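# Taking Computers Apart at Wiltlow

I got lost twice on the way to the Wiltlow open day, so I missed the welcome speech and most of the coffee. No complaints! It meant I walked straight into the room I'd come to see, the one where robots are learning to take old office computers apart.

Wiltlow is a repair and recycling shop outside Farnthorpe, and it took over the old Berchtold furniture showroom in February. You can still see BEDS painted over the loading door. Inside there are 4 benches, each with an arm and a desktop computer on its side with the cover off, and a rope to keep people like me from leaning in too far (I leaned in anyway).

The job sounds so easy. Find the drive, get a grip on it, slide it out, put it in the tray. I've done it at my own kitchen table with a butter knife and a bad attitude. But every model hides its drive somewhere a little different, behind brackets and plastic clips and cables that flop wherever they like, and a robot has to work all that out with two fingertips' worth of room.
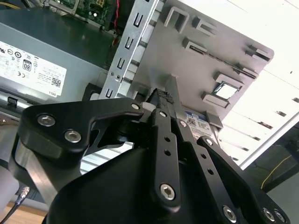

The engineer running my bench told me the trick is knowing when to stop pushing. Too gentle and the drive stays put; too hard and you've cracked a clip, and then the whole cage jams. Her team has worked through 400 donated machines so far, and she keeps a jar of broken clips on the windowsill. It's a big jar.

They call the software Wosta, and I never got a straight answer about why. It gets up to 40 tries at a stubborn drive before it gives up and a little amber light asks for a person. I watched that light come on 2 times before lunch, and both times the kids along the rope cheered — louder than they did for the successes, I'm sorry to say.

I asked if I could have a go at the controls and they let me! I was terrible. I bumped the bracket, backed out, bumped it again, and a boy of maybe nine told me to come in lower. He was right, too. My drive came out on the next pass, and I carried it over to the tray myself.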